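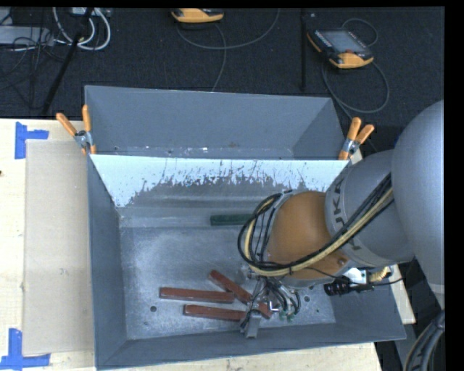

The KUKA over the picking bin, with three sticks to go for.

I'd been trying to get over to the Tirlow workshop for ages, mostly so I could ask somebody the question I get more than any other from readers - which gripper should I buy? The engineer who runs the bin tests there laughed at me for that. "You're asking the wrong person," she said. "I've changed my mind three times this year and it's only June."

So I sat down with a coffee and we talked for most of the morning (it was a Saturday, and she'd come in anyway). What they're doing is comparing two grippers on the same arm, with the same bin and the same junk in it. One is from Okdale and the other from Poulain. Both get 1000 picks before anyone is allowed an opinion, although I got plenty of opinions out of her and she's nowhere near done!

I asked why sticks. I'd expected plastic bottles or little boxes, the stuff you always see in the videos.

"Sticks are mean," she said. "They're long and thin and they end up flat on the floor of the bin, so the fingers have to get right down there. You come in a hair too high and you close on air. Too low and you're pushing on metal with a big arm behind you, and I don't enjoy that sound." The block is the easy one, apparently, until it ends up close to a wall. Then the wrist wants to be exactly where the wall is, and you start learning things about your path planner.

The walls slope, by the way, and I liked that bin a lot more once she'd talked me through it. Parts tend to slide back toward the middle, so she spends less of her day reaching in to rescue them. The white panel across the top part is held on with orange spring clamps, and I'll admit I teased her a bit. She wasn't having it.

"I can take a clamp off in a second. If I'd bolted it I'd still be looking for the wrench. Every setup I've ever made too nice, I had to rip apart the next week."

Same thinking with the blue tape on the table. It marks corners, so if something gets bumped she has a line to go back to. She told me she once lost 80 picks' worth of data on another job to a bin that had crept sideways and wasn't spotted until after lunch. Now she checks the tape first thing, before she even touches the pendant.

Okay, the grippers. On the Okdale she was pretty warm. It closes gently and the fingers swap out fast. Her complaint was cables, and here she got quite worked up. "People compare grip force and stroke and they never look at the wiring. You've got the arm's own cables, then the gripper's, and it all has to go around the wrist and still let you turn. I spent 33 minutes on one loop on Thursday. One loop!"

The Poulain is stronger and she trusts it more on the diagonal picks, when a stick is lying crooked and the wrist has to rotate to match. But she finds it bulky down in the corners, and the controller took her two tries to set up. She's running both through Zanness, the software they use for logging, and she did say nice things about that, mainly that it stays out of her way.

Would she pick one today, if I made her? Long pause. "For sticks, the Poulain. For a customer who has to change fingers every shift, the Okdale. Ask me again in July."

I will, too. She's promised me the full numbers once both runs are finished, and I want to see the failed picks as much as the good ones.

Posted 05/06/2021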